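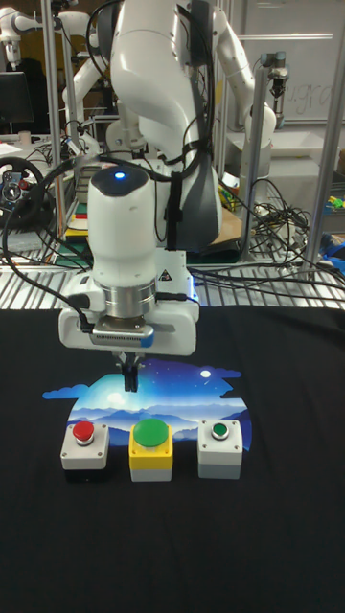 Figure 6. White arm above a printed picture mat.

Section 4: Setting up your fan club page

Welcome to the fun part! By now your Cerkivico account is confirmed and you have picked the artist or group your club is for. This section takes you from a blank page to one that members can join, post on and (we hope) visit every time a new single drops. The screens match the release of 2023-05-13. If yours look different, update the app before you go on.

Before you start

Have your club name, a banner and a short welcome message ready. The welcome message can be up to 100 words, and the shorter ones tend to get read all the way through.

4.1 Create the page

1. Open Cerkivico and tap Clubs, then New Club.
2. Type the club name. Names can't be changed for 12 days after you save, so check the spelling of the artist's name twice!
3. Choose a category: Singer, Group, Actor or Other. Bands with solo members go under Group.
4. Upload the banner. Drag it until the faces sit clear of the Join button.
5. Paste in your welcome message and tap Save.

Note: Your page stays hidden until you finish 4.3. Only you and your moderators can see it.

4.2 Turn on the comeback countdown

This is the feature our beta clubs loved most, and Ismail Soliman's Jetham fan club had one running within minutes of getting access. Jetham went on to draw 1656 members in its first October, with the countdown pinned at the top the whole time.

1. On your club page, tap Extras, then Countdown.
2. Enter the release date and the time zone of the announcement. The app converts it for every member.
3. Pick a color theme. Plitik is the bright one with moving stars, and Benjelloun is calmer and easier to read at night.
4. Tap Pin to Top.

Note: A page can hold up to six countdowns (a tour, an album, a birthday, whatever you like), but only one can be pinned.

Caution: Deleting a countdown also deletes the comments under it. To keep them, tap Archive instead.

4.3 Set the posting rules and go live

1. Tap Rules and switch on the ones you want. Spoiler Cover is great for concert nights, when half your members are still waiting for their own date!
2. Add at least one moderator by username. They will get a request and must accept it.
3. Under Photos, choose who can post: Everyone, Members or Moderators.
4. Tap Preview and read the page through on a phone as well as a computer.
5. Tap Go Live.

Caution: Post only photos and clips you have permission to share. Private pictures of artists or their families are removed, and repeated reports can close the club.

If the Go Live button stays gray, your moderator has not accepted yet. Send the request again from Rules, then Moderators.

Next: Section 5, Polls and listening parties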